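Robots Learn to Tidy Up

At Nulau, a company in the town of Plostine, people pack and sort small things that shoppers send back. Each thing has to go in the right place. Until last June, people did all of this by hand.

Hae-won Ki has worked there for 11 years. She used to sort more than 900 items in a day. Her wrists got sore, and by the afternoon she made more mistakes.

Now some tables have two robot arms. Each arm has a gripper, a kind of hand that can pinch and hold. A robot does not know where a lipstick goes until it has been taught. Workers put labels on the parts of an organizer, and then they guide the arms through the job again and again. 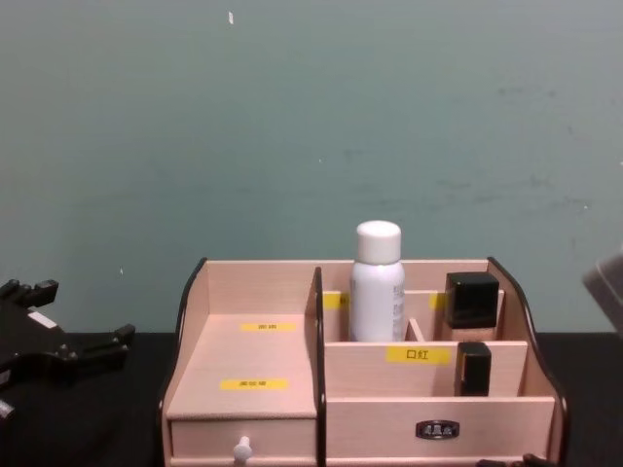 Small bottles are hard for a robot. If it squeezes too much, the bottle can slip or break. If it squeezes too little, the bottle falls. A tall bottle can also tip over and knock down the one next to it.

Hae-won now looks after four tables. She checks the work, fixes mix-ups and stops the arms when something gets stuck. She had to take a class first, and she says the new job is easier on her hands but takes more thinking.

Some things changed in ways people did not like. Gun-woo Ok misses talking with friends across the sorting table. He moved to the repair room, where he learned to change worn gripper parts. He eats lunch with his old team.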